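Section 4: Setting up a public consultation

This section covers opening a consultation in Dirkudura, from the first blank record to the point where residents can send in their views. It applies to town, parish and village councils on the standard licence. If your council shares a licence with a neighbouring one, read Section 2 first and check which council name shows at the top left of your screen before you begin.

You will need:
– a Clerk or Deputy Clerk login (a Councillor login can view consultations but not create them)
– the minute reference for the decision to consult
– the final wording of your questions
– your map boundary file, if the consultation covers only part of the council area
– the opening and closing dates

4.1 Create the consultation record

1. Log in and choose Consultations from the left-hand menu.

2. Select New. If the New button is grey, your login does not have the right level of access. Ask your account holder to change it under Settings, People, Roles.

3. Enter a title. Titles can be up to 500 characters including spaces, though anything longer than one line will be shortened on the public page. Brambridge, the sample council used throughout this guide, has "Future of the Market Hall car park".

4. Enter the minute reference in the box marked Authority. The record cannot be published while this box is blank.

5. Choose a type from the list:
Open – anyone can respond, with or without an address.
Resident – an address inside your boundary is required.
Invited – only people who have been sent a code can respond.

6. Select Save as draft.

Note: The type cannot be changed after the first response has been received. If you find you have picked the wrong one, close the consultation, copy it using Duplicate, and publish the copy. Responses do not carry across.

4.2 Set the dates

1. Open the draft and go to the Dates tab.

2. Enter the opening date and time. The default time is 9am.

3. Enter the closing date and time. The default is 5pm. Responses started before the closing time but not sent will be lost, and the public page shows a warning during the last hour.

4. Tick Hold over public holidays if your standing orders exclude them from the consultation period. Dirkudura then moves the closing date back by the same number of days and shows the new date in blue.

Caution: Check the blue date against your meeting calendar. Dirkudura does not know when your agenda has to go out. A consultation that closes in late February, for instance, can end up with a closing date after the papers for the March meeting are due.

4.3 Add your questions

Questions are added one at a time. You can have up to 40 in a single consultation. Most councils use far fewer.

1. Go to the Questions tab and select Add.

2. Choose the kind of answer you want: tick one, tick several, rank in order, short text, or long text.

3. Type or paste the question. If you paste from a word processor, use Paste plain, otherwise odd spacing may appear on phones.

4. For tick-box questions, enter each answer on its own line. Add "Don't know" yourself if you want it. It is not included automatically.

5. Mark the question Required or Optional. Required questions show a small star on the public page and on the printed form.

6. Repeat for the remaining questions, then drag them into order using the handle on the left.

7. Select Preview and read the whole thing through on both the wide and narrow settings.

Note: Ranking questions are limited to 3 choices on the printed form, even where the online version offers more. If you expect a lot of paper responses, keep the list short or use "tick several" instead.

Note: Questions about age, disability, ethnicity and so on belong in the Monitoring tab. Answers given there are stored apart from the main response and cannot be matched to it in reports.

4.4 Set the boundary

Skip this part if you chose Open in 4.1.

1. Go to the Area tab. Your full council boundary is already loaded.

2. To use a smaller area, select Upload boundary and choose your file. Alternatively, select Draw and click round the area on the map. Double-click to finish.

3. Select Count addresses. The number of addresses inside the line appears under the map. The Brambridge sample gives 1,448.

4. Compare that number with your own electoral or mailing figures. A large gap usually means the line crosses itself or the file is in the wrong map format. Select Clear and try again.

5. Tick Include edge properties if homes touching the line should be counted in. Run Count addresses again afterwards.

Caution: Do not alter the boundary while a consultation is live. Responses from addresses that fall outside the new line are moved to the Set aside folder without notice to the people who sent them.

4.5 Prepare paper copies

1. Go to the Print tab and choose A4 or large print. Large print is laid out on A3 and should be folded, not trimmed.

2. Fill in the Return to box with the full postal address and the place where forms can be handed in during opening hours.

3. Select Number forms if you want each sheet to carry its own serial number. This is recommended where forms will be left on a counter, in a library or a village hall.

4. Select Make PDF. Print one copy on your own printer and check that the black square at each corner is complete. The scanner at the Ogundipe processing centre uses these squares to line up the page, and forms with a missing square have to be keyed in by hand, at the rate shown in your contract.

5. When you are happy with the test copy, print the rest or send the PDF to your printer.

Photocopies of a printed form will normally scan, but copies of copies may not. Go back to the PDF when you run out.

4.6 Publish

1. Return to the Summary tab. Each line should show a green tick. A red cross links to the tab that needs attention.

2. Select Send for check. A second person with a Clerk, Deputy Clerk or Chair login receives an email and must approve the draft. You cannot approve your own.

3. Once it is approved, select Publish. The public page goes live at the opening time set in 4.2, or straight away if that time has passed.

4. Copy the web address and the QR code from the Share panel for use on noticeboards and in the newsletter.

5. Open the public page in a private browser window and send a test response. Put TEST in the first text box. Then go to Responses, find it, and choose Remove test entry. This option disappears 24 hours after opening.

If the page does not appear within ten minutes of the opening time, contact the Benda helpdesk and give the consultation number shown at the foot of the Summary tab. Do not unpublish and publish again, as this changes the web address and any posters already printed will point to the wrong page.

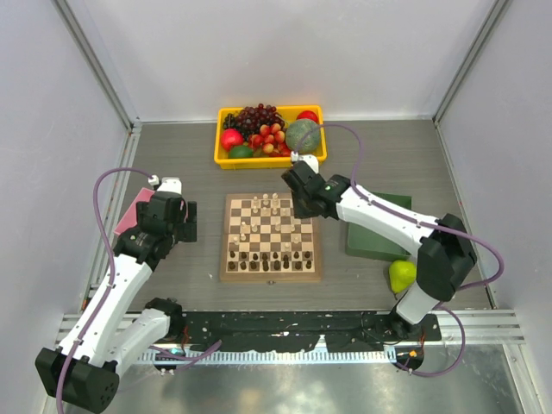

Section 5: Recording responses and closing the consultation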